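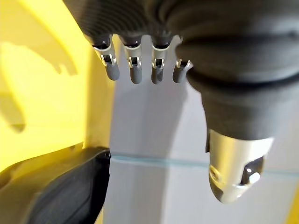
Cahier d'atelier, cellule Ernirby : entretien de la main
15 juin 2021

Reprise du cahier après la petite interruption du printemps, avec toutes mes excuses à ceux qui ont cherché les dernières pages (elles étaient glissées dans le classeur Sollik, je les ai remises à leur place). Aujourd'hui, matinée entière sur la main, et c'était bien agréable de prendre enfin le temps de la regarder tranquillement.

Position d'entretien : main ouverte, doigts vers le bas, rien dans la prise. Je tiens à cette position parce qu'on y voit d'un coup les quatre brides argentées des doigts et le pouce en face, avec son bout métallique qui descend plus bas que les autres. Par les petites fentes des brides on aperçoit les biellettes et les axes, et une bonne lampe suffit pour un premier contrôle, sans rien démonter.

Soufflet du pouce. C'est lui qui m'inquiétait le plus, à cause du grincement que plusieurs d'entre vous m'ont signalé en fin de poste. J'ai passé le doigt dans chaque pli, lentement, en ouvrant bien la gomme : pas de fente, pas de poudre noire sur le chiffon. Le grincement venait plus haut, du collier Clekine, qui avait pris un peu de jeu. Resserré au petit couple, puis 43 cycles d'ouverture et de fermeture à vide, plus un bruit. Quel soulagement, je me voyais déjà commander un soufflet et attendre jusqu'en août !

Bouts de doigts. Essuyés au chiffon microfibre à peine humide, surtout pas d'alcool (je le répète à chaque fois, pardon, mais la gomme devient collante et on met ensuite des semaines à s'en remettre). Celui du deuxième doigt marque un peu à l'ongle, je le note sans le changer. Il a plus de 12 mois de service, après tout, il a bien mérité de vieillir.

Jeu aux articulations. Contrôlé à la main, doigt par doigt, puis au comparateur. L'index accroche légèrement au retour, une sensation plutôt qu'une mesure. Une goutte d'huile Cabrera sur l'axe, cinq allers-retours, essuyage du surplus. À revérifier à froid demain, avant la mise en route, si l'un de vous arrive avant moi.

Étalonnage. Refait après le resserrage du collier, comme il se doit. Le premier passage a été refusé par le contrôleur, le second est passé tout seul. J'avais oublié de remettre le zéro du pouce, voilà, c'est écrit, vous pouvez me taquiner à la pause.

Reste à faire :
- commander cinq bouts de doigts de rechange, la boîte est vide
- recoller l'étiquette du câble de poignet
- ranger la clé du collier dans le tiroir de la cellule, et l'y laisser, s'il vous plaît

Cellule rendue à la production avant midi, vitesse réduite jusqu'au contrôle de demain.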